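Buy the boring half first

Every February I get the same sort of email. Someone has been handed a pot of money for automation, it has to be committed before the year closes, and could I please have a quick look at the shortlist? I love these emails. I always say yes, and then I always manage to annoy the person who sent them, because the shortlist is nothing but arms.

Three arms, usually, with a column for reach and a column for payload and a column for price, and a happy little note at the bottom saying the cheapest one comes in under budget. Lovely! Now where are the grippers? Where are the bins, the benches, the guarding, the spare finger pads, the person who'll be standing next to it all for the first few months wondering why it won't pick up a pen?

I've been doing equipment planning of one sort or another for 15 years, first in a packaging firm and now for whoever rings me up, and I've come round to a view that my friends in sales find very tiresome. Spend the first slice of your money on the small stuff and on simulation, and leave the arm until last. The arm is the easy bit. They're all pretty good these days, and the differences that fill up the brochure will hardly matter to you in your first year.

My own conversion happened at Petska, a small kitting outfit that sorts odds and ends into divided trays for craft and game boxes. Pens, dice, tiles, that kind of thing (I came home with a pocketful of dominoes and had to take them back). They wanted a cell to do the sorting, and they'd more or less settled on an arm from Zolora before I'd got my coat off. The quote was tidy. The gripper line on it said "standard two-finger, included", and everybody was very pleased with the word included.

I asked if we could hold off and spend a little on modelling the cell first. There was some grumbling, which I understood, as it's hard to show your boss a simulation and say that's where the money went. But they agreed, and we got Agyeman to build the bench and the trays and the parts in software, with the lighting turned up and down and the shadows falling all over the place, the way they do in a real workshop at four in the afternoon.

I learnt more from a week of looking at those renders than from any brochure. You see how close the fingers have to come to a bin wall. You see that a label on the far wall is all very well until the bin gets knocked round at an angle, and then you start asking whether the bins ought to be clamped down, and who's paying for the clamps. You see how dark the inside of a dark tray gets when the light's coming from one side, and suddenly there's a conversation about lamps, and lamps weren't on the quote either.

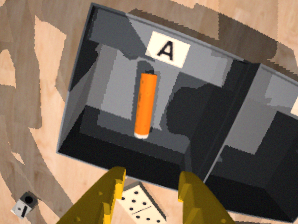

What I'd put in the budget

Start with the containers. It sounds daft, I know, but bins are cheap and changing them later is a proper nuisance once everything's been set up around their size. At Petska we went from a dark grey divided bin to a paler one on paper before a single real one had been ordered, and it cost us an afternoon. Try doing that after delivery.

Then fingers. Buy more than one set! Order 5 pairs if they're the printed sort, in a couple of shapes, and treat them like biscuits, something that gets used up. A marker and a domino are both small and both hard, and they still want quite different things from a gripper. One rolls away from you and the other lies flat and sulks. If your supplier says one finger suits everything, ask for that in writing and watch how quickly the email goes quiet.

Then light, and I'd include blinds in that. After light comes somebody's time, which is the line people leave out because wages live in a different spreadsheet. Put it in anyway. If a technician is going to lose 13 weeks to this thing, that's real money, and your finance people would much sooner hear it now.

I do hear the argument on the other side. Simulation flatters you, they say, the wood's too clean and nothing ever gets sticky, and you'll have to do it all again on the real bench. Fair enough, some of it you will. Celtix, who did the installation, warned us of exactly that and they were right about the friction on the tiles. I'd still rather find out about the bin, the label and the lamp from a computer, while the arm is just a line in a spreadsheet I can rub out.

Petska did buy the Zolora in the end, by the way. It's a perfectly nice arm. They bought the smaller one, and the difference went on trays and fingers.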